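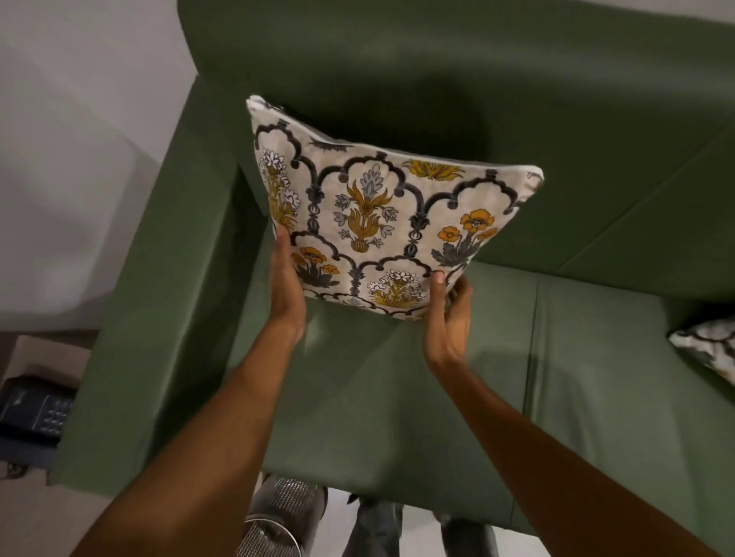 Gemma Martinelli wants to know how much spotting scope a person can carry before it stops being fun. Her letter came in March, after she had walked the Clakamness marsh loop with a full-size scope on her shoulder and looked through it twice. She already owns a decent pair of 8x42 binoculars. Most of the birds she cares about are shorebirds, and most of them stay on the far side of the water.

It is a fair complaint. A scope with an 80mm front lens is a fine thing at the edge of a parking lot. Add a tripod heavy enough to hold it still in wind and you have a load that many people leave in the trunk after the first season.

The smaller scopes have improved a good deal. We spent several mornings with two of them, the Vachon 60 and the Poltmont Compact, on the Clakamness loop and on the gravel bar at Punenen, where the wind comes straight down the river.

The Vachon is the heavier of the two at 1090 grams with its eyepiece. It has an angled body, which suits people of different heights sharing one tripod, and a focus ring that runs the full width of the barrel. The ring is stiff when cold. With gloves on we still found it easier to use than the small knob on the Poltmont, which sits close to the body and takes a fingertip.

Both zoom from the high teens upward. At 19x the Poltmont gives a bright, flat view and you can follow a bird in flight without much trouble. At 30x it holds up well in good light. Past that the picture gets dim before sunrise, and the edges go soft. The Vachon was still usable at 40x by eight in the morning, and we could pick out leg color on yellowlegs across the main pool. By noon heat shimmer had ruined the view through either one, and the extra power was no help.

Eye relief is a sore point on small scopes. Eyeglass wearers should try the Poltmont before paying for it. With the eyecup all the way down, one of us lost the outer part of the view at every setting. The Vachon was better, though the eyecup on our sample would not stay at its middle stop.

Then there is the tripod. People spend everything on glass and put it on a leftover camera tripod with a plastic head. At Punenen we tried the Vachon on a light travel model with the center column raised, and the image shook so much that 30x was wasted. Dropping the column and hanging a bag from the hook fixed most of it. If you are short on money, buy the smaller scope and the better legs.

Martinelli wrote again to ask about window mounts. They work, provided the engine is off and your passengers sit still. A beanbag on the door does nearly as well and costs less.

For her marsh loop we would take the Vachon and leave the big scope at home for hawk watching. For someone who walks farther, or who flies with their gear, the Poltmont is small enough to go in a jacket pocket with the eyepiece removed. Keep the rear cap on if you carry it that way. Ours picked up lint on the first trip.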